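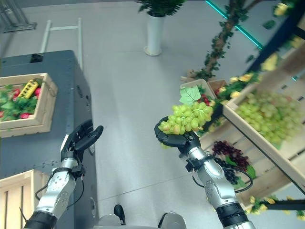

Green grapes in the right hand, left hand open

Can a council member be removed for missing meetings?

Asked by tstreet14, Trusitz

Our ward member has missed 12 regular council meetings since February. No letter, no excuse read out, just an empty spot on the roll call. The town code says a seat "may be declared vacant" after repeated unexcused absence but doesn't say how many or who declares it. Do residents have to petition? There were 2,650 registered voters on the last list if that matters. Clerk's office told me to "check the charter" and hung up basically.

3 answers

Stojan Dumitrescu
Charter beats the code, so yes, get the charter. Ask for the section on vacancies. In most small towns it's the council itself that votes to declare the seat empty, usually after written notice to the member. "May" means they don't have to. So go to public comment, ask them on the record to put it on the agenda, and hand the clerk a written copy so it lands in the minutes.

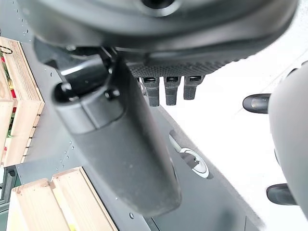
Also check wether the absences were marked excused. Some councils excuse everybody by default in one motion at the start and you'd never notice. The minutes will say. Request them in writing, keep a copy.

Petition is a different thing, thats recall. Separate rules, signature count, deadlines.

patine_rd
Good luck. Same thing in Patine, took forever and then he resigned anyway. Just vote them out

oldwardclerk
Mostly agree with Stojan. One fix: the recall percentage is often based on votes cast in the last election for that seat, not registered voters. We had 2,020 on the rolls and the number needed came out way lower than people thought. And don't start collecting before the clerk approves the form, you can lose the whole stack. State election office should have the form if yours won't call back.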